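Student manipulation project, open afternoon at Brolutbridge

The robotics program at Brolutbridge opened its lab to visitors in May. I went for the final-year manipulation project, which the students have named Anix. It runs in the Balby room on the ground floor, and visitors were let in from 2 pm.

The task set is a kitchen: plates in a wooden rack, mugs on a stand, corn on a wicker tray, a toaster oven at the far end. The arms are Franka Emika units with two-finger grippers. Mugs and plates are treated as separate skills, each with its own demonstrations and its own scoring sheet.
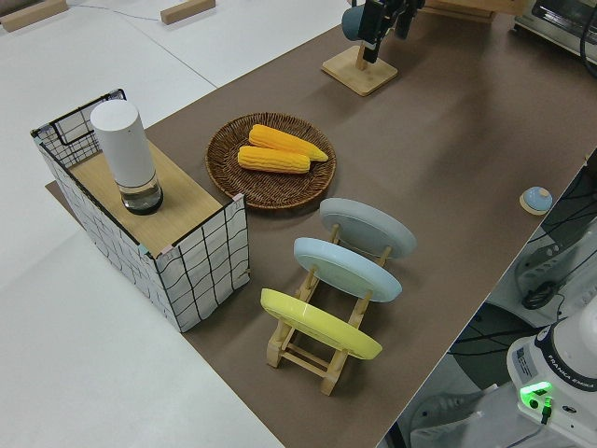
The mug skill has 400 demonstrations behind it, of which 373 passed review. Rejections were mostly for handle contact at the wrong angle. The students log everything in Rotich, their own labelling program, and the log now holds 1679 entries across all skills. I asked whether colour variation mattered and was told it had been a nuisance early on - the fix was to randomize lighting in training.

Plates are the harder case. The grip has to be taken on a thin rim, and a small error in approach tilts the plate against its neighbour. The current controller slows down near contact, at a cost in cycle time the group considers acceptable.
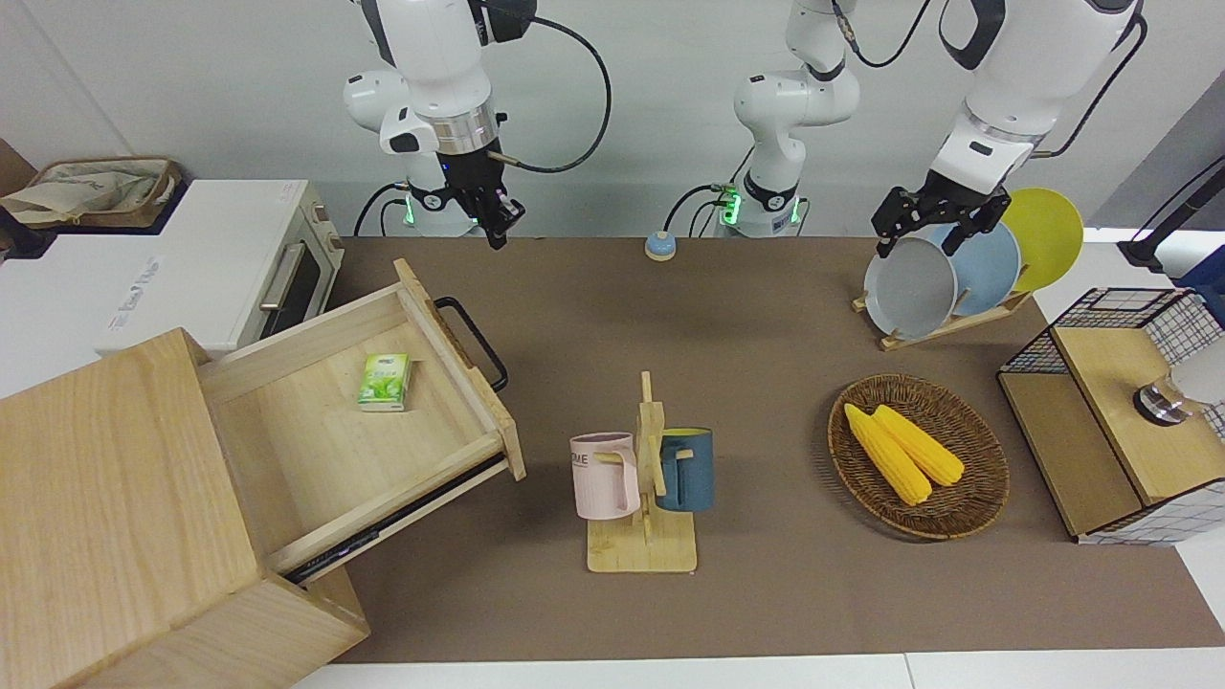
Notes for visitors

Parking is behind the Balby building. Closed shoes are required in the lab. The written report on Anix can be picked up at the front desk, and the appendix on grip force is worth reading first.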